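About Nernville Play School

We opened in November with one room, a borrowed piano and far too many paintbrushes. Now we fill the old Metden bakery on Drorum Street, and we still love coming in every morning!

Children here are two to five years old. Each group has at most 10 kids and two teachers, so everyone gets a lap at story time.

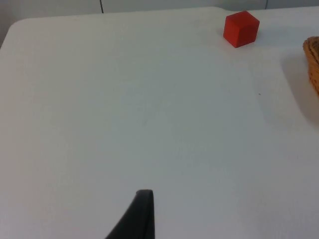
Red cube on a white tabletop

Mornings start outside, whatever the weather (pack boots, please). Then it's snack, songs and a long stretch of free play. We don't rush that part. A three-year-old with a good idea needs time to chase it.
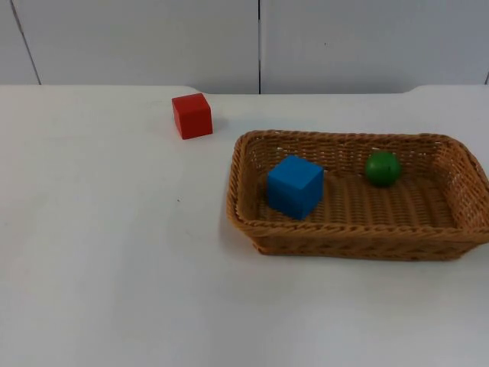
Cubes, a ball and a wicker basket

Our teachers cook lunch with the children on Thursdays, and the soup is really something. The recipe came from the Rahimi bakery family, who had the building before us and left us their biggest pot. 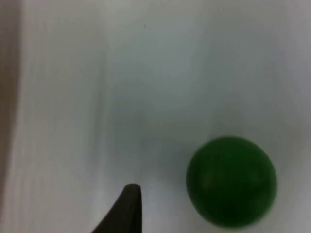 We also keep a garden out back with beans, mint and one very stubborn pear tree. Families are welcome to dig in after pickup, and plenty do.

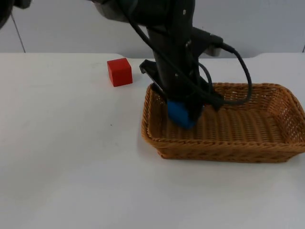 Come and Visit

Open mornings run from 10 to noon. Bring your child, stay for a song, ask us anything. We have 16 places for the fall and would love to meet you!

Recent news
Boots and mittens: the lost and found is full
Bean planting with the Metden group
Drorum Street parking changes

Last updated: Mar 29, 2026

Nernville Play School, 1649 Drorum Street | Contact us | © 2026 | Back to top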